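Brundholm Tabletop Sorting Set: read me first

Hello, and thanks for downloading the set. We've tried to put everything you'll need on this one page, so please have a read before you start unpacking files - it'll save you an email, though we're always happy to get one.

What's in it

The Brundholm set holds 2,480 recorded episodes of a single robot arm sorting small household items into paper cups on a white table. Of those, 1,187 were driven by a person from start to finish. The rest were run by an early policy, with an operator ready to take over whenever it got itself into a muddle. Every episode has a "source" field telling you which kind it is, and we'd encourage you to use it, as the two behave quite differently and mixing them blindly gave us a few weeks of grief.

How the folders are laid out

Each episode lives in its own folder. Inside you'll find the camera stream, the joint positions, the gripper opening and a short text file with the instruction given, in everyday language ("put the can in the grey one", that sort of thing). Joint angles are in radians and gripper opening is in millimetres. If you've used the Breron loader before, it reads these folders as they are. The Zodent converter works too, but it drops the instruction file unless you ask it nicely with the keep-text option.

Known trouble

We held back 149 episodes for testing, and they're in a folder of their own. Please don't train on them, tempting as it is! In 2 of the training episodes the gripper channel lags behind the video. We've flagged both in the notes file and left them in, as somebody may find them handy for checking their own alignment code.

Shiny things are hard. Drink cans throw highlights that move with the arm, and our first detector was forever mistaking a bright streak for an edge.

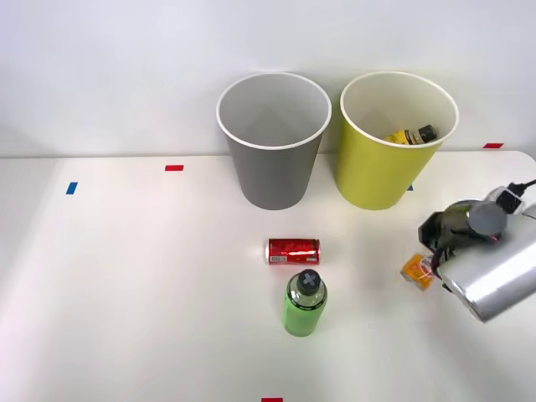

Cup colours matter as well. The instructions refer to cups by colour and never by side, so if you augment by flipping the pictures you won't break the text, but you will have to mirror the actions to match. A failed drop is labelled as a failure even when the item ends up leaning against the right cup. We argued over that one for ages and settled on being strict.

The bits of coloured tape are starting marks for whoever sets up the table. They carry no meaning for the task, though a model might well latch on to them, so have a look at your attention maps if your scores seem too good.

Using and citing it

You're welcome to use the set for research and teaching. Please cite it as the Brundholm Tabletop Sorting Set, and if you publish results with the Rengifo baseline, let us know which release of the baseline you ran, as the defaults have changed along the way.

Last updated 4 Apr 2018. Corrections to labels are very welcome - send the episode folder name and a line on what looks off, and we'll fold the fix into the next release.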